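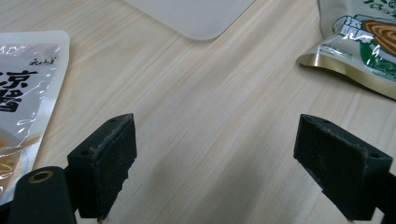
Tuesday

Got in at ten to eight and the heating had been off all night. Rodel was already there with his coat on, charging the batteries and eating a roll over the sink. He had put out both grippers and written the day's plan on the board: packets in the morning, packets in the afternoon. We have been on packets since the second week of January and I had hoped for a change to cups.

Annelies rang from Grestotitz before we began. She wants us past 2,879 good recordings by the end of the month, which is the number the Mitska lot reached with boxes before their first training run did anything useful. I said we had 900 and she said she knew that. She was not cross. She asked whether the new pads had come and I said no, Rüegg had told us Thursday, and before that they had told us the Thursday before. She said to carry on with the old ones.

The pads are in a bad way. They pick up every bit of fluff in Rirkville and the foam has gone ragged along the top. I went over mine with tape first thing, and by the third recording they looked just the same. Wendelin says a bit of wear is good for the data because the pads on the real arm will wear too. I can see that, but I would still like to start the month with clean ones. When the foam gets furry the shiny packets slide, and I find myself squeezing harder than I would want a machine to learn.

Started properly at twenty past eight. The job is the same each time. Scatter the packets, pick one, bring it to the middle, let go, hands back, stop. Then shift everything and do it again. Rodel calls out the starting layout from his sheet so that we don't fall into putting things where it suits us. I fall into it anyway. After an hour I notice that I always come at a packet from the near side, and then I have to make myself go in from the far side, which is awkward on the wrist. Leen spotted it in my recordings last week. She had plotted where the fingers went and mine made a tidy little fan, all from one direction, while Rodel's looked like a dropped box of matches. She said his was better. He was pleased about that for two days.

The crisp packets are the hardest because there's mostly air in them. You close on one and it gives, and gives, and then it shoots out sideways. The ones with a proper sealed strip along the end are easier if you can get the strip between the pads, but then every recording turns into picking up by the strip, and Kamran doesn't want that. He wants a third by the strip, a third across the middle, and a third however it comes. I kept a tally on the back of an envelope. It came out too heavy on the middle, so I did a run of strips before the break to even it up.

At the break Rodel and I argued about whether a fumble should be kept. The written rule says to throw out any recording where the packet is dropped. His view is that if you drop it and pick it up again straight away, that's the most useful thing we make all day, as the arm is going to drop things and will need to know what to do next. I think he is right but the rule is the rule until somebody changes it. I said I would put it to Kamran. In the meantime we are saving them in a folder of their own. There were nine in it by lunch, seven of them mine.

Had soup. The lift is out again so I carried the spare battery box up from the van myself, two trips, and my back knew about it afterwards.

The afternoon began badly. Wendelin came down at half past one to say that a whole block of yesterday's work had a timing fault. The finger opening was being written a fraction of a second behind the pictures, so that the packet lifts before the fingers seem to have closed. He showed me on his laptop and once you have seen it you can't miss it. 112 recordings, all from the second gripper, all after the restart at three o'clock. He thinks he can slide the numbers back into line if the delay is the same throughout, but if it wanders then they will have to go. I had done most of those. I asked how long before he would know and he said tomorrow, perhaps.

So we stopped and did checks for an hour. Open, close, open, close, in front of the camera, then look at the two lines on the screen and see whether they moved together. The first gripper was fine. The second was fine until Wendelin restarted it, and then it was late again. He went off quite happy, having got it to go wrong on purpose. Rodel and I shared the first gripper for the rest of the day, half an hour each, one holding and the other setting out.

I don't mind the setting out. It is a rest for the hand, and you see more when you aren't the one doing it. Rodel pauses just before he closes. It's very slight, as if he were making sure. I never noticed it when we were both working. I asked him and he didn't know he did it. I suppose the arm will do it too, if enough of his go in. Leen told me that the early one in Mitska used to give a small shake after letting go, and they traced it to one man who shook his wrist after every recording because it ached. They had to trim the end off all of his.

We are supposed to change the light every fifty or so. The blinds stick, so mostly it means moving the lamp from one side to the other. The glare on the silver packets comes and goes with it. With the lamp low on the left one of them went nearly white, and I couldn't read any of the printing on it from where I stood. Kamran says to keep those in, the more the better. The packets came from a shop by the station, where I bought whatever had a different shape or colour. Rodel has been asked twice by his wife whether we are allowed to eat them. We aren't until they're retired, and by then what is inside has gone to dust.

Kamran came in at four, which was earlier than he'd said. I put the fumble question to him. He sat down and watched all of the ones in the folder, some of them twice, and then he said yes, keep them, but mark them, and only if the second try starts within a couple of seconds. If there's a long gap in the middle where one of us is swearing or looking for the packet on the floor, it's no good. He wants it written up so that the people in Grestotitz do the same. I said I'd do it tonight and I haven't yet.

He also looked at how full each kind of layout was and said we were short of crowded ones, where packets lie close together or lap over each other. We have plenty with things pushed out to the sides and a clear space in the middle. That's easy to explain. The middle is where we put things down, so we keep it clear without thinking. From tomorrow a third of the layouts have to have something in the way. Rodel redid his sheet there and then. It makes for slower work. You have to nudge one aside to get at the other, and it isn't always plain which one you have hold of until you lift.

I asked Kamran how the last training run had gone. He said it reached for the right thing most of the time and closed too late. I said that sounded like Wendelin's fault in the timing and he said he had thought so too, but that run was made before yesterday's block was added, so either the delay has been there longer than we think or it's something else. He has asked Wendelin to go back through everything from the second gripper since New Year. I did not like hearing that. It's something like half of what we've got.

Did another forty minutes after he left. My last dozen were poor. I could feel myself hurrying, and the grip gets sloppy when I hurry, so I threw out four and stopped. Rodel did a few more while I swept up and wiped the table. The day's total is on the board but I haven't copied it here, as it will change once Wendelin has been through it.

Cycled home in the dark with no gloves, having left them on the radiator. Wrist sore on the outside, under the thumb it's all right. I must ask Annelies for the strap she used when she was doing this.

For tomorrow:
Write up the fumble rule and send it round
Ring Rüegg about the pads, and ask for a name this time
Buy more packets, soft ones, some small
Come at things from the far side
Get gloves back
Ask Wendelin before touching the second gripper

Leen is over from Mitska in the morning and wants to try an hour of it herself. I have told her to eat breakfast first and wear a jumper. Rodel is going to set out for her and I'll do the labels from last week, which have been waiting since Leen's plots came in and which I have been putting off.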